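Boletín técnico de Nudus
3 de septiembre de 2019

Jornada de puertas abiertas en Brusanura: manipulación de envases flexibles con pinza manual

La nave de ensayos de Brusanura abrió sus puertas a clientes e integradores con una sesión dedicada a los envases flexibles. Asistieron más de 100 personas, repartidas en turnos. El programa dejó fuera las celdas de paletizado, ya presentadas en la edición anterior, y se centró en la toma de datos con pinzas manuales de dos dedos, previa a la programación de cualquier brazo.

La pinza se sostiene con la mano y lleva su propia cámara. El operario ejecuta la tarea a velocidad normal y el sistema registra la imagen junto con la apertura de los dedos. Los dedos son de eslabones planos de color verde oscuro, con casquillos de tono latón en las articulaciones y almohadillas negras de goma en la punta. Batista, responsable del diseño mecánico, informó de un cambio de almohadillas cada 900 ciclos de cierre. El desgaste empieza en los bordes.

La primera parte se dedicó al film transparente, el material con mayor tasa de fallo en los ensayos internos. Los pliegues devuelven brillos que cambian con cada movimiento, y el texto impreso queda girado o deformado. La aproximación se hace con los dedos abiertos, una almohadilla a cada lado de la zona que se va a pinzar.
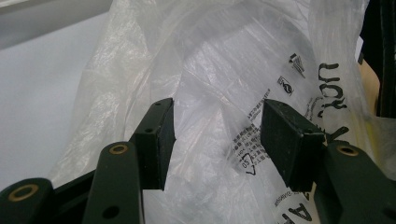
Bolsas impresas y trabajo con dos pinzas

La segunda parte pasó a los envases de aperitivos. Una bolsa alta y estrecha, mantenida en vertical, obliga a repartir la presión entre la cara frontal y el panel lateral. Si el cierre es excesivo, el contenido se desplaza o se rompe; si es insuficiente, la bolsa gira entre las almohadillas. El criterio de Brusanura es cerrar hasta el primer contacto bilateral y añadir 2 mm de recorrido.

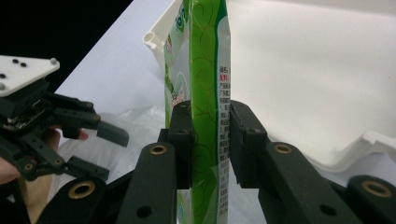

El conjunto de datos presentado consta de 389 secuencias, etiquetadas con Muton, la herramienta de anotación de la casa. Cada secuencia se divide en aproximación, cierre, traslado y suelta. Las secuencias fallidas se conservan con etiqueta propia y se emplean en la validación.

En el turno de preguntas se planteó la sincronización entre dos pinzas. Muton alinea ambos registros por marca de tiempo y descarta los tramos en los que falta una de las señales. También se preguntó por los envases con contenido líquido, que no figuran en el conjunto actual. Su incorporación está prevista para noviembre, junto con una almohadilla de mayor superficie que Batista tiene en fase de prototipo.

La documentación de la jornada puede solicitarse a la secretaría técnica de Nudus. Incluye los planos de la almohadilla y el protocolo de etiquetado.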